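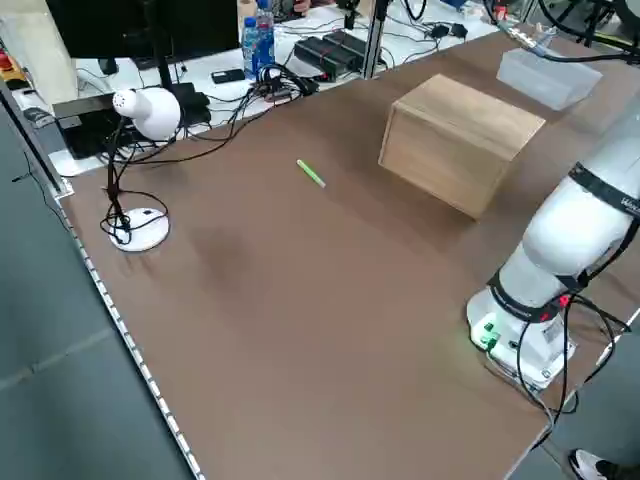 Quantos exemplos são precisos para a tarefa da gaveta?

Para o primeiro treino, 600 episódios por tarefa, já depois de tirados os que forem rejeitados na revisão. Foi esse o número com que ficámos em dezembro e não vejo razão para o mudar agora.

Lista: recolha-bakham
Assunto: Re: Contagem de episódios e critérios de rejeição
De: Sidra Durrani
Data: seg. 3 de abril

Respondo por pontos à mensagem do grupo de Zoltavness, que cito por partes. Quem só quiser os critérios pode saltar para a lista no fim.

> Temos 251 episódios da gaveta gravados. Contam todos para os 600
> ou só os que terminam com o cubo no sítio certo?

Contam os que terminam no sítio certo e também aqueles em que o operador falhou uma vez, corrigiu e acabou a tarefa. Estes últimos levam a etiqueta "correção". Não os apaguem. Na ronda anterior apagámo-los quase todos e o modelo, quando falhava a primeira pega, ficava parado por cima do objeto sem saber voltar atrás.

> O Alvarado pede que o braço que não está a trabalhar fique sempre
> na posição de repouso. É obrigatório?

Não. O Alvarado – falo do conversor, versão nova – já aceita os dois braços em movimento. O que ele não aceita é um episódio em que falte o estado de um dos braços a meio do registo. Se isso acontecer, o ficheiro é recusado inteiro.

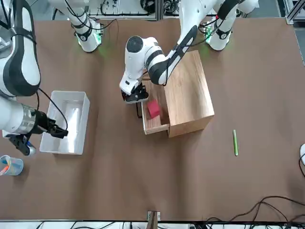 Página do arquivo alterada pela última vez: seg., 09:42

Continuando. Na tarefa da gaveta há duas coisas que vejo mal anotadas em várias sessões.

A primeira é o início do episódio. O registo começa quando o operador assume o comando e não quando a garra chega ao cubo. Os segundos de aproximação fazem parte do exemplo, mesmo que pareçam tempo perdido.

A segunda é o texto da instrução. Escrevam "tirar o cubo vermelho da gaveta" ou "pôr o cubo vermelho na gaveta", conforme o caso. Encontrei episódios só com "gaveta", e esses vão ter de ser vistos um a um para se saber qual era a tarefa.

> Podemos mudar a posição da caixa de madeira entre episódios?

Podem e devem. Rodem-na um pouco e desloquem-na sobre a mesa, sem a pôr fora do alcance dos braços. O mesmo vale para o recipiente branco. O que não se mexe são as câmaras fixas. Se alguém lhes tocar, parem e calibrem outra vez antes de gravar.

> E o marcador? O Femer aparece com 325 episódios, mas nós contamos
> menos.

O Femer soma as sessões de Bakham e as de Zoltavness, daí a diferença. Os 325 são do conjunto e estão certos. Para o marcador verde interessa-me sobretudo a vista do punho, porque é nela que se vê se a pega ficou direita. Nas câmaras de cima o marcador é fino demais e a garra tapa-o em muitas posições. Quem fizer a revisão deve abrir primeiro o vídeo do punho e só depois os outros.

Se a pega ficar torta mas o marcador não cair, o episódio é válido. Etiqueta "pega inclinada" e segue.

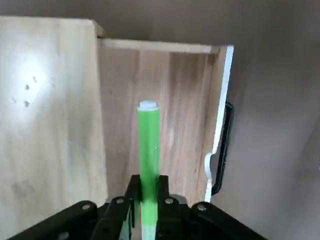 Critérios de rejeição

- Falta de imagem numa das câmaras durante o episódio.
- Mão do operador dentro da área de trabalho depois do início do registo.
- Objeto caído da mesa.
- Instrução em branco ou que não corresponde à tarefa feita.
- Episódio cortado antes de a garra largar o objeto, nas tarefas que acabam com o objeto pousado.

Um episódio lento não é motivo de rejeição. Um episódio feio também não.

As listas de rejeitados vão para a pasta comum, um ficheiro por sessão, com o número do episódio e o motivo. Não mandem anexos para esta lista, que o servidor tem cortado as mensagens grandes.

Fica por decidir se as sessões com dois operadores contam como uma ou como duas no Femer. Quem tiver opinião que responda aqui.

Sidra Durrani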